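Sorting Out the Bowls (Finally)

14 shares | 3 comments

I have been putting off the bowl cupboard since October. You know the one — you open the door, hold the top stack back with one hand and fish around with the other for whichever bowl is always at the very bottom. Last night I had 17 minutes before the pasta was done and I thought, okay, let's go, everything out on the table!

Most of ours came from Pinheiro, the little housewares shop that used to be next to the bakery, and a few were from the clearance bin at Givunov. I bought them over a couple of summers and never once thought about whether they would fit inside each other. So I put a bunch of them on the plaid tablecloth (the light blue one with the little cartoon prints, which I still love) and had a good look at the reds, the greens and the orange one together.
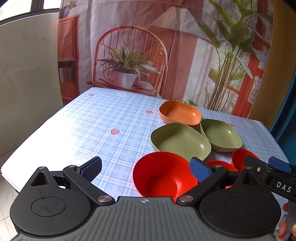 What goes inside what

The big red one is deep, so it has to be the bottom of any stack, no question. I use it for popcorn and for pancake batter, and it's the only one that holds a full 300 grams of salad greens without half of them landing on the counter. The small red is for dips.

The greens took me longer. They have that rounded-square shape, and if you turn one even a little bit the corners catch and the whole stack sits crooked. Line the corners up and it's fine! I did try putting a round one in between and wow, no, don't do that.

Then there's the orange one, which is the kids' favorite and gets fought over at breakfast. I went back and forth on whether it should live with the greens or get its own spot on the low shelf where small people can reach it. I left it out with two of the greens while I drained the pasta and thought about it some more.

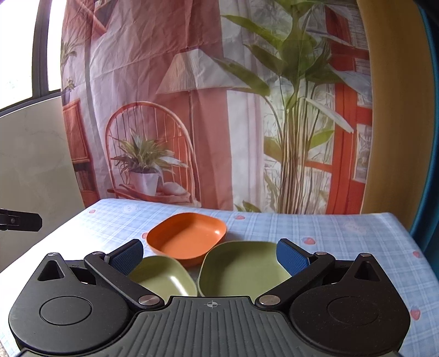

Allia wrote in the comments that the orange one should absolutely go on the low shelf, and that she keeps all her rounded-square bowls in a shallow drawer, side by side, because stacking them drove her nuts. Well, I don't have a drawer that wide, but I did clear out the low shelf this morning (goodbye, 70 takeout lids) and the orange bowl is on it now. The greens are one shelf up, corners lined up, and the reds are next to the colander until I find somewhere better.

3 comments | Share this post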